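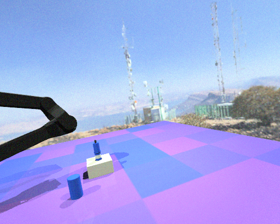
A practice task on the simulator at Drellov's open day: a block, a blue cylinder and a checkered tabletop, with a hilltop for a backdrop.

The most popular room at the Drellov open day had no robot in it. It had two rows of desks, a wall screen and a line of people waiting out into the hall.

Drellov builds control software for small robot arms and works out of a former print shop in Brunton. Once a year it lets the public in. The real arms were on the ground floor behind a yellow rail, moving cartons for anyone who cared to watch. Upstairs was the simulator, where the arms learn before they touch anything that can break.

On the wall screen, a black arm reached in from the left over a table of pink, lilac and blue tiles. A small blue object shaped like a little bottle stood on a cream-colored block. A plain blue cylinder stood closer to the viewer. Behind it all were radio towers, a green fence, dry brush and a lot of sky.

Visitors asked about the towers more than anything else. The guide's answer was that the background is changed all the time, along with the colors and the direction of the light. If an arm only ever practices in one gray room, it comes to depend on that room. Move it next to a window and it misses. So the software drops the same table onto hilltops, parking lots and kitchens, and the arm has to find the block anyway.

Drellov keeps 600 backgrounds on file. A single task is run 3000 times overnight, with the objects shifted a little on each run. In the morning the staff look at the failures first. The guide played a few of them for us. In one the arm closed on air a finger's width from its target. In another it knocked the target over, backed off and went through the rest of its motions as if it were still holding something. The children in the room asked to see that one again.

The task we saw is part of a set called Linder. It sounds simple: pick up the small thing, leave the big things alone. The hard part, according to the guide, is shadow. Dark patches on a patterned surface can look like objects, and an early version of the software kept trying to grab them.

Downstairs, the same software ran a real arm with a real block. It was slower than the one on the screen, and louder. It got through 50 pickups while we stood there and dropped two. A staff member put the pieces back each time and wrote the drops on a clipboard.

The company's first customer for Linder is Clilness, a parts supplier that wants it for sorting small fittings. A trial is set to start in September.

The open day drew 162 visitors, according to the sign-in sheet. Parking is behind the building - use the side entrance, as the front door sticks.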